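Home | Collections | Gallery | Visiting | Publications | Contact

The Shaikh Collection of Household Objects: Handling Gallery

This gallery accompanies the autumn display of domestic objects from the Shaikh Collection, now held at the Droltley Museum of Home Life. It brings together items and surfaces from the handling series, a part of the collection set aside for close study by students, researchers, and visiting groups. The full collection numbers 874 catalogued pieces, of which 203 are assigned to handling and may be requested by appointment. The remainder are kept in closed storage and are shown in rotation on the upper floor.

Texts for the gallery were prepared by Solveig Aasen, Curator of Domestic Technology, with additional notes by Hnat Boiko of the Objects Office.

Page published November 4, 2022.

1. The ornate rotary telephone

Decorative telephones occupy an unusual position in the collection. Most household sets of the rotary period were plain, and their design changed slowly. Alongside them, makers offered sets in an antique style, intended for a hallway table or a writing desk, on which the ornament was as important as the instrument. The telephone in the handling series belongs to this second group. It has a dark body with gold decoration and a round dial with a cream face.

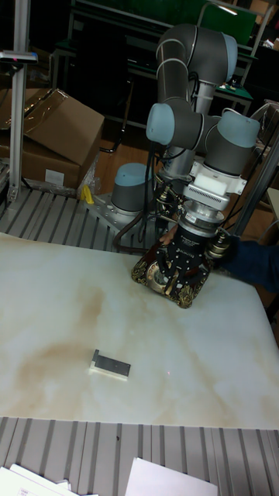 The set came to the museum as part of the original Shaikh gift and has no recorded maker. Earlier versions of the catalogue listed it under "Communications." It was moved to "Furnishings and Ornament" when the headings were revised, and readers using the printed handlist should consult both sections. The museum would be glad to hear from anyone who can assist with the attribution of sets in this style.

Visitors often ask whether telephones in the handling series can be connected to a line. They cannot. Internal parts are not tested by the museum, and no statement is made in the catalogue regarding their working order.

2. The marble-patterned surface

The study surface is white, with veining in brown and gray and a large cloud-shaped stain across the left and center. It is listed in the inventory under the name Lorura, which was carried over from the donor's own papers and has been kept as a reference title. The pattern is of interest to students of interior finishes, and the surface has its own entry in the handlist under number 298.

Marble and its imitations appear throughout the collection, on washstands, clock bases, trays, and kitchen counters. The taste for pale, veined surfaces passed from formal rooms into kitchens and bathrooms over several generations, and the collection includes 9 samples of printed and molded patterns for comparison. These are stored flat and may be viewed together on request. 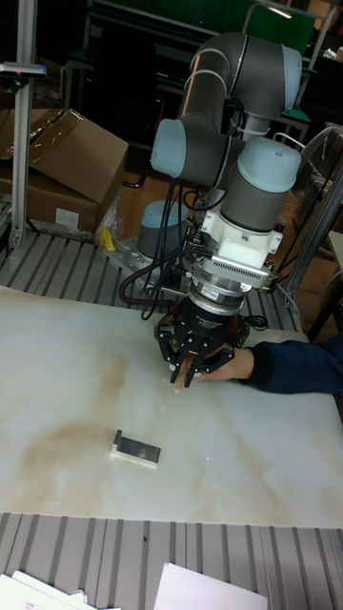

A thin wooden stick held upright over the marble-patterned board. At lower left, a small block with a dark gray metallic top and a white base.

Simple wooden items are well represented in the handling series. Spoons, skewers, pegs, dowels, and stirring sticks seldom carry a maker's mark, and few households thought to keep them. The Objects Office records length, section, and any signs of wear, and assigns each item to a room of the house where this is known. Where it is not known, the item is entered under "General Use."

3. Dials and ornament

Gold-colored scrollwork of the type found on the telephone may be compared with mirror frames, mantel clocks, and lamp bases elsewhere in the collection. Corner flourishes are a common feature. They soften the outline of a square body and draw attention toward the center of the object, where a dial or clock face is usually placed.

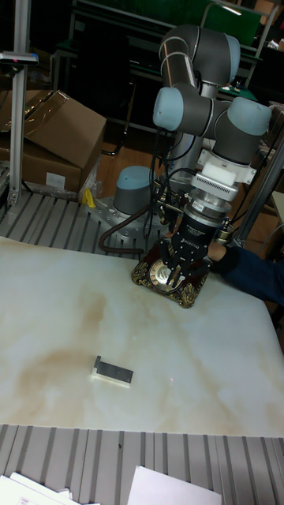
A related group of objects from the Flokier bequest is being catalogued at present and will be added to the gallery in stages. It includes desk sets, inkstands, and a number of small boxes with applied decoration. Catalogue entries will be made available in the reading room before they appear online.

Requests to view items from the handling series should be sent to the Objects Office in writing, giving the handlist number and the purpose of the visit. Groups are asked to name one person as the point of contact. Reproduction of gallery texts for teaching is permitted with acknowledgment to the museum.

Shares: 9 | Comments: 0

Related pages
Clocks and Mantel Ornament in the Shaikh Collection
The Flokier Bequest: First Notes
Surfaces and Finishes: A Short Guide for Students
Kitchen Woodware, Handlist Section Four
Booking a Study Visit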